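Bench Gallery: Desktop Teardowns at Clitstead

Pictures from the repair room at Clitstead, where older office desktops are opened up, sorted and put back into use. Click any photo for the larger version.

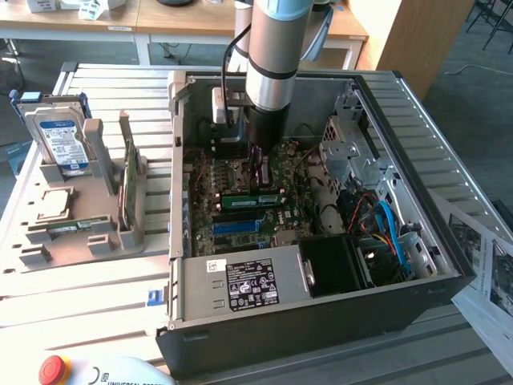 Photo: Nabil Daher / Clitstead, 18 July 2025

Dell board with the side panel off. The drive cage is on the right, with the blue SATA cable looping down among the other wiring.
Parts tray at left – hard drive on its blue rails in the back slot, one stick of RAM near it.

Gallery 10 of 19
Next: Noteck laptops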